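ok robotics club thread, putting it all in one place bc three people asked and im not typing it three times

so the Skirell round is mugs. all mugs. pick up mug, put mug on the thing, get points. done in sim first, then if you make the cut you get time on a real arm in December

sim stills from tonight 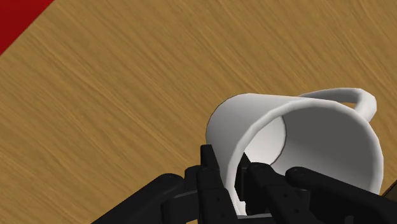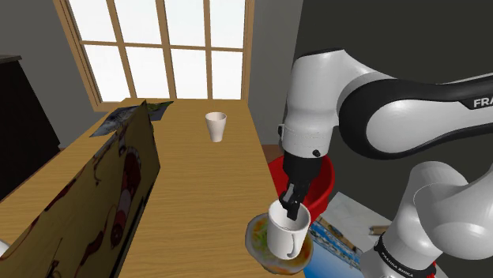

so grasping is my part and grasping is where we are losing points. Idrisa has the planner, Joyce has the scoring script and the nightly runs, I have the bit where fingers meet ceramic and everything goes wrong. my whole plan for the semester was handle first. handles are easy right?? they are a handle. except when the mug is on its side the handle can point anywhere, and half the time my code goes for a spot it cant reach without going through the table. so now its rim first. hook a finger inside the opening and pull outward, like the upright one over the plate where both fingertips are inside the rim. no handle involved. should have done this in week one

numbers for those who like numbers. Joyce ran 800 tries overnight on the old handle code. 249 good grasps. yes i know. i looked at it over breakfast and went back to bed

what counts as good: mug off the surface, held 10 seconds, no drop. touching it does not count. i argued for touching. i lost

the tipped over ones are the real problem. standing up you come straight down, fine. on its side the opening is facing off somewhere and you have to come in at an angle and the wrist hates it. Idrisa says thats a me problem. its a wrist problem Idrisa

also the food. pls stop asking about the food. the rules just say "mug to plate" and the plate has what it has, no points off for squashing salad or veg or whatever it is. i checked twice. page 4 of the rules

the yellow board by the table IS in the collision model now btw. it wasnt before. that was a fun afternoon. elbow went clean through it and the run still scored as a pass, so Joyce had to redo a bunch of results and was very calm about it in a way that scared me

things i still need before the Rweyemamu Hall meetup:
- rim detector that doesnt think the paper cup is a mug. it keeps wanting the paper cup
- slower close on the fingers, its slamming shut
- someone to read my angle math becuase i think theres a sign flipped somewhere
- Voma config file from last year, who has it?? it was on the lab drive and now its not

ppl asking about compute: we get 3,000 sim runs a month on the club account and we have burned about half. so please do not start a big sweep "just to see". you know who you are

new members: you dont need to know any of this yet. bring a laptop, get the sim to open, make a mug fall over. thats session one. Helar team is doing intro stuff in the next room so you can go between

edit: got the Voma file, thank you, it was in a folder called old_old2

edit 2: sign WAS flipped. line 61. rerunning now, will post what comes out in the morning if im awake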